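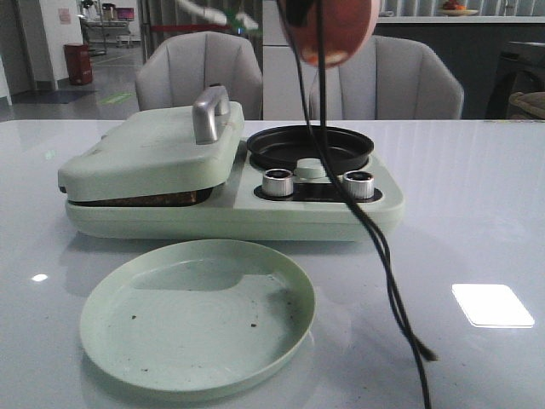 The Volitz flotation unit separates charred seeds, charcoal and small bone from bulk soil samples taken on site. This section covers assembly and the first run; cleaning and storage are in the next section. Seat the mesh clamp first. The clamp is hinged at the back and closes over the folded edge of the mesh, much as the rounded lid of the mint-green breakfast machine comes down on what looks like bread or a sandwich: a narrow gap stays open along the front, and the edge of what is inside can be seen through it. If no mesh shows in the gap, open the clamp and refit the fold.

## 4.1 Assembling the tank

1. Stand the tank on level ground within reach of the water supply. Lock both front feet.
2. Close the drain valve at the base. The lever points down when closed.
3. Fit the inner frame with the arrow toward the spout.
4. Lay the 1 mm mesh over the frame and fold the edge outward on all sides.
5. Lower the clamp and turn the two side screws until they stop. Hand pressure is enough.
6. Hang the flot sieve below the spout on the Ullow bracket. The sieve must not touch the tank wall.

**Note:** The short hose is for the Ullow bracket only. Older Trorine brackets take the long hose and need the adapter ring, which is packed separately.

## 4.2 Filling and first run

1. Connect the inlet hose and open the supply a quarter turn.
2. Fill to the lower line, 50 mm under the spout, and check the drain valve for leaks.
3. Continue filling until water runs over the spout in a steady sheet.
4. Write the context number and sample number on 2 waterproof labels. One goes in the flot bag, the other stays with the heavy residue.

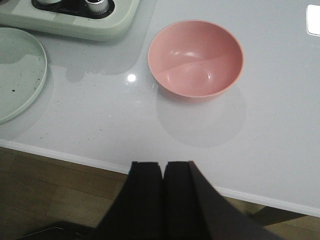 5. Pour the soil in slowly, keeping each load under 7 liters. Larger samples are run as several loads under the same sample number.
6. Break up lumps by hand under the water. Do not use a trowel on the mesh.
7. Let the flow run until no more charcoal comes over the spout, then close the supply.

**Caution:** Never raise the flow to clear a clay sample. Material will pass over the spout before it has separated, and the flot will be mixed with silt. Soak clay samples overnight in a lidded tub instead.

**Caution:** Empty the tank before moving it. The feet are not rated for a full load.

## 4.3 Recovery check

Carry out a recovery check before the first sample of each season, and again after any change of mesh.

1. Count out 100 charred poppy seeds from the Nkosi test vial.
2. Mix them into a load of clean sand and run it as a normal sample.
3. Dry the flot in the shade and count the seeds under low magnification.
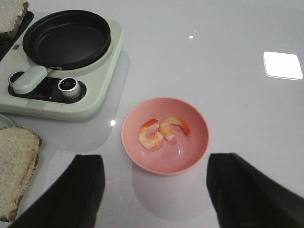
4. Enter the count on the check sheet with the mesh size and the supply setting.
5. If the count is low, inspect the clamp corners and the sieve rim for gaps, then repeat with fresh sand.

Poppy seeds from an earlier check must not be put back in the vial - they crack on drying and give a false count the second time.

**Note:** Do not run a recovery check between two loads of the same sample. Any stray test seed will be recorded as part of the context.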